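Prernden tabletop set – README

Status: partly usable, read the fault notes before training on anything.
Last edit September 2019

Arm over a cluttered table, household stuff, fixed camera views. Bench is the one at Ridthorpe. One operator per shift, arm driven by the Huneck controller.

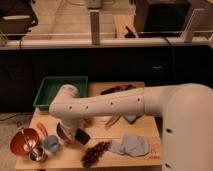
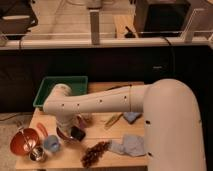
What went wrong

Wrist kept sagging after the protective stop cleared. Operator hits resume, controller reports the pose as reached, but the tip is 5 mm lower than commanded. In free air you'd never notice. Over a bowl rim or a tray edge you notice fast – contact, force spike, second stop, and the episode is garbage from there on.

Cause, as far as we got: gravity comp reloads with the old gripper's payload after every stop. New gripper is heavier. Value was changed in the startup config but not in the recovery config, wich is a separate file. Both have it now.

What is affected

- 195 episodes out of 2000 have at least one stop in them. All listed in bad_stops.txt
- Everything before the first stop in an episode is fine, z included
- After the stop: joint angles are ok, they come from the encoders. Commanded pose is not ok, don't use as action label
- Force channel clips at the spike. No fix for that, data is gone
- Gripper open/close flag can lag after a resume. We saw lags of more than 800 ms. Check against the video

What we did NOT do

Did not re-record. Did not correct z after the fact, the sag changes with reach so one offset won't do it. Boateng split (the held-out one) was left as is, has stops in it too – filter before you report numbers.

Safety

Do not resume with a hand over the table. Sag is small but it happens right at resume with no warning light. Back the arm straight up in freedrive first, clear whatever it was touching, then resume. Same rule when the camera stand gets bumped.

If the arm stops twice in a row on the same object, end the episode and mark it failed. Don't try to save it.

Loading

Use load_clean.py, it drops the post-stop part by default. Flag --keep-stops gives you everything, if your studying faults thats the one you want. Timestamps are in ms from episode start, not wall clock.

Todo

- log payload value at every resume
- stop reason codes, right now it's all just "protective"
- recheck sag at full reach, planned for December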